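To: simulation-track@lists.siltham
From: Course Office, Siltham Robotics Program
Subject: Re: Scope of the phone handling exercise and grading of simulated runs

Dear subscribers,

The course office has received several requests for clarification following the notice that went out last week. The relevant part of that notice is quoted in full, as some students joined the list after it was sent.

> Teams entered in the simulation track will complete the phone handling
> exercise before they are given bench time. The exercise is carried out
> entirely in the simulated workcell. Each team submits one controller, one
> configuration file and a written report.
>
> The simulated workcell contains two arms, a table, a shelf unit and a
> smartphone. Teams may not move the shelf or change the size or mass of
> the phone. Lighting may be altered for training purposes, but all graded
> runs use the default lighting.
>
> Reports are limited to 16 pages, including figures. Teams that wish to
> use the Perrin motion library may do so, provided that the version is
> stated in the report.

The questions we received fall under four headings. Our answers apply to all teams, including those that registered through the Grerkach partner school.

1. Use of both arms

Both arms are present in the workcell and both may be used. A team may also choose to complete the exercise with a single arm, in which case the second arm must be held in a safe position for the length of the run. Contact between the two arms ends the run, whether or not the phone has been reached. This rule was applied unevenly last year, and the graders have been asked to apply it strictly.

2. Contact with the phone

The notice did not say how much contact force is allowed. The limit is set in the configuration file supplied with the workcell and is the same for every team. A flat object on a hard table is difficult to pick up from above, and a number of teams have written to say that their controller presses on the glass while the fingers are still closing. Brief contact with the screen is permitted. Sustained force over the limit is recorded as a fault, and 2 faults in one run will cause that run to be scored as zero.

Teams are reminded that the height of the tabletop should be read from the workcell file and should not be entered by hand. Most of the excess force that we have seen in early submissions comes from a table height that was copied from an older version of the exercise.

3. Camera views

Teams may use any of the camera views provided in the workcell, alone or together. The report must state which views the controller receives and at what point in the task each one is used. Several teams have asked whether a view in which the gripper hides much of the work area may be left out of the training data. It may be left out, but the decision must be explained in the report – a controller that has never been trained on a blocked view tends to behave poorly when one occurs in a graded run.
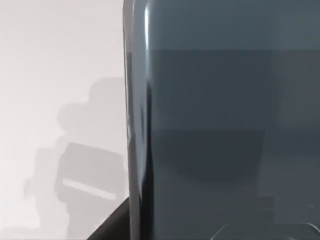
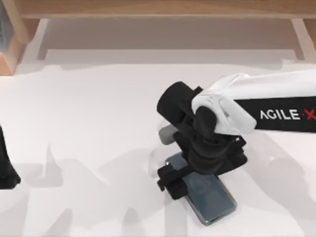
Simulated workcell, phone handling exercise

Zandero: Our team would ask the office to reconsider the rule that graded runs use only the default lighting. We trained under varied lighting at some cost in time, and under the present rule that effort earns nothing. A small number of graded runs with changed lighting would reward teams that prepared for it. We would also like to know whether the reflective surfaces will stay as they are in the final version of the workcell, as changes to them late in the term would require us to train again.

The office thanks the Zandero team for its comment, which was sent to the list on Friday and is answered for the benefit of all. The rule on default lighting will stay in place for this exercise. It allows runs from different teams to be compared directly, and the grading scheme has already been approved in that form. Teams that trained under varied lighting are encouraged to say so in the report and to include their results, and the graders may award credit for this under the heading of method. Surface properties in the workcell are now fixed and will not be changed before the end of the exercise.

4. Number of runs and random seeds

Each controller will be tested on 316 starting positions of the phone. The positions are generated from a seed that will not be released in advance. A separate practice set of 539 positions is available in the shared course folder, and teams may use it freely for training, for testing or for both. Results on the practice set should be reported separately from any other results and will not count toward the grade.

A run that fails to start through a fault in the grading server will be repeated at no cost to the team. A run that fails to start through an error in the configuration file will not be repeated. Teams should check their files with the validation script before they submit, and should attach the output of the script to the report as an appendix. The appendix does not count toward the page limit.

Submission and bench time

Controllers and reports are due by midnight on 9th February. Late submissions will be accepted only where an extension has been agreed in writing with the course office before the deadline. Bench time will be assigned once grading is complete, and the finished projects will be shown at the Siltham open day in May. Teams whose controllers do not pass the exercise will be offered one further attempt – the conditions for that attempt will be posted to this list together with the results.

Questions about the rules should be sent to the list so that all teams see the same answer. Questions about an individual team's grade, or about personal circumstances, should be sent to the course office directly and will be kept private.

Course Office
Siltham Robotics Program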